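Wetisham plastic bag rules: progress report to the Lambrechts fund, March 2018

We visited 27 shops. Of these, 24 say they have stopped giving out thin bags. I would treat that with caution – most knew we were coming. 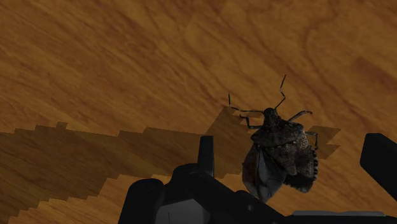
Paper bags are still scarce in Plunside, and the supplier's promises have slipped twice. Jozef Groen wants the new shop notice to have a plain background. Fatemeh Ahmadpour will recheck the shops in May, unannounced.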